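Projekt Wogan – Zwischenbericht zum Arbeitspaket 2
Vorführen von Handhabungsaufgaben durch Fernsteuerung
Empfänger: Ekura, Programmbetreuung
Bearbeitung: Ynyr Nicholas, Seung-woo Won (Sonel)
Stand: 11. März 2026

Gegenstand

Das Arbeitspaket umfasst die Aufzeichnung ferngesteuerter Vorführungen zum Aus- und Einräumen eines Abtropfgestells. Die Aufnahmen bilden die Grundlage für das Training der Greifstrategie in der Steuerungsumgebung Orkik.

Stand der Aufzeichnungen

Im Berichtszeitraum wurden 66 Vorführungen aufgezeichnet. Davon wurden 11 bei der Durchsicht verworfen, überwiegend wegen Aussetzern in der Gelenkwinkelspur. Die verworfenen Durchgänge bleiben im Archiv und sind als unbrauchbar gekennzeichnet. Bedient wurde abwechselnd durch beide Bearbeiter. Unterschiede im Fahrstil sind in den Daten erkennbar: Nicholas fährt das Gestell flach an und korrigiert spät, Won richtet den Greifer bereits über der freien Fläche aus. Beide Varianten werden vorerst beibehalten.

Abweichungen vom Plan

Die Kalibrierung der Handgelenkkamera musste nach dem Wechsel der Greiferfinger wiederholt werden. Der Zeitplan verschiebt sich dadurch um zwei Wochen. Mehrkosten entstehen nicht. Die Latenz der Fernsteuerung lag in einzelnen Sitzungen über dem vereinbarten Grenzwert; die Ursache lag in der Netzwerkkonfiguration und ist behoben.

Weiteres Vorgehen

Als Nächstes folgen Vorführungen mit wechselnder Lage des Gestells auf der Arbeitsfläche. Die Auswertung der Erfolgsquote auf dem Zielsystem ist für Juli vorgesehen. Vor dem Trainingslauf wird die Benennung der Teilschritte vereinheitlicht, da beide Bearbeiter das Ende der Annäherung bisher unterschiedlich setzen. Offen ist die Freigabe des Speicherplatzes für die unkomprimierten Videospuren; um Rückmeldung wird gebeten. 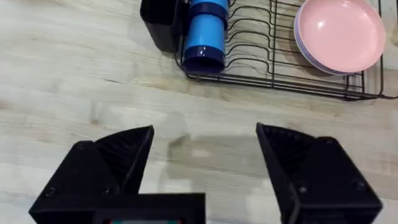

Die Segmentierung der Vorführungen beginnt künftig einheitlich mit der Annäherung bei geöffnetem Greifer. Als Startbild gilt eine Ansicht, in der zwischen den Fingern und der Unterkante des Gestells noch ein breiter Streifen Holzfläche frei liegt. Für die Zielangabe genügt die Farbe nicht in allen Fällen: Die blauen Becher stecken ineinander, und unter den rosa Tellern schaut nur der Rand eines lavendelfarbenen hervor. In der Annotation wird deshalb zusätzlich die Lage im Stapel vermerkt.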